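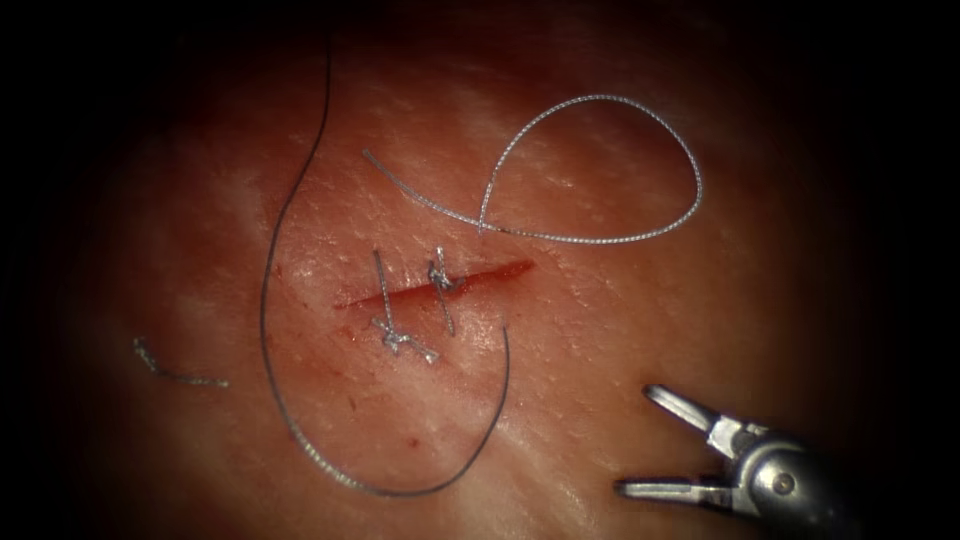

Stingate Forums > Hobbies > Sewing and Mending

Thread: Hand stitching a leather satchel – where do I begin?

kadri_o
Posted in June
Hello all! I've been mending clothes by hand for years and I've finally got the bug for leather. I picked up a shoulder piece at the Msimang market, good thick stuff, and I want to turn it into a satchel for my sister. I've got two needles, a reel of waxed linen and far too much excitement. Do I need a stitching pony, or can I hold the work between my knees? And is saddle stitch really that much better than going round twice with running stitch?
Kadri

Rasmus J
Posts: 2179
Welcome to the madness, Kadri! Saddle stitch every time. Both needles go through every hole, so if one thread wears through, the other still holds the seam. I made a dog lead that way 11 years ago and it has outlived two collars. Knees are fine for a card holder, but for a satchel I'd want a pony. Mine is two bits of scrap pine, a hinge and a coach bolt.

threadbare52
I'll disagree a bit, Rasmus. Running stitch there and back gives you the same look on both sides if you're careful, and you only have one needle to keep track of. I've done whole bags like that on the train. Try both on scrap and see which your hands like!

Rasmus J
The look, yes, I'll give you that. The trouble is the second pass – it's so easy to stab through the first thread and weaken it. I've unpicked enough of my own to be grumpy on the subject.

Baiba N.
Can I put in a word for the awl? Everyone talks about needles and thread and then people wonder why their stitches lean all over the place. Keep the blade at the same angle in every hole and the whole line comes up lovely. I practised on an old belt until I could do nearly 200 holes without one going astray, and I was so pleased I showed the postman.

kadri_o
Baiba, I love that! My awl is a cheap one from Asent and it drags something awful. Is it worth buying a better one?

Baiba N.
Sharpen it first. Wet and dry paper, then a strop with some green compound. Mine's just as cheap and it slides in beautifully now.

Ivars_L
Not sold on awls for beginners, sorry. Pricking irons, a mallet and a solid block under the leather. Even spacing from the first evening, and even spacing is what makes you want to carry on. She can learn the awl on the second bag.

Baiba N.
And then she gets to the gusset, where there's no room for the block! But fair enough, irons for the flat parts.

kadri_o
Right, irons for the front and back, awl for the gusset, and I'll knock up a pony from scrap. How long should I cut the thread?

Ivars_L
Four times the seam for that thickness, plus a bit for the needles. If it's longer than your arms can pull, do the seam in two goes and overlap by three stitches.

threadbare52
Post the practice pieces too please, wonky ones included!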